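# Open day at the Cememico workshop: your questions

Last changed on Feb 17, 2018

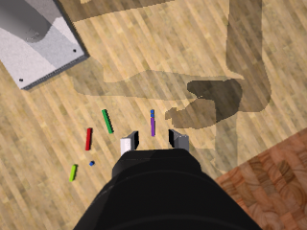 *Gripper view from the simulator: the coloured sticks on the floor, with the fingers open.*

### What will be shown?

A robot arm that picks up small things from a floor. We show it first in the simulator, on the large screen, and after this on the real arm in the next room. The simulator is called Turkus and was made in our own workshop. Visitors often ask why we begin with the screen. In Turkus we can put the sticks back in one second, and on the real floor somebody must bend down.

### Is the picture on this page a photograph?

No, it is made by the computer. The floor, the sticks and the shadow of the arm are all drawn by Turkus. Please do not expect that the real room has the same nice floor – ours is grey.

### How long does a visit take?

One round takes 45 minutes, with questions. Groups have at most 13 people, because the room with the real arm is small.

### Must I book?

Yes, for the rounds with the real arm. Write to the workshop with the number of persons and the ages of any children. For the screen part alone you can simply come in.

### Can I steer the arm myself?

In the simulator, yes. You get a hand controller and try to close the fingers on one of the sticks. The real arm is moved only by our staff.

### Can children come?

Children from seven years are welcome together with an adult. Younger ones may watch the screen part, but not enter the room with the arm.

### Why sticks and not something more useful?

A thin stick lying at an angle is a good test. The gripper must turn to the right direction before it closes, and a small mistake is easy to see for everybody. In November we showed cups, and the people at the back could not follow what went wrong.

### Where do I find you?

We are in the Doron building, on the side of the Ndung'u bakery. The main door is closed at weekends, so please use the yard entrance. There are no steps.

### May I take photographs?

Yes, also of the real arm, but please without flash. The light disturbs its camera.

### What does it cost?

Nothing. Coffee is also free, as long as there is some.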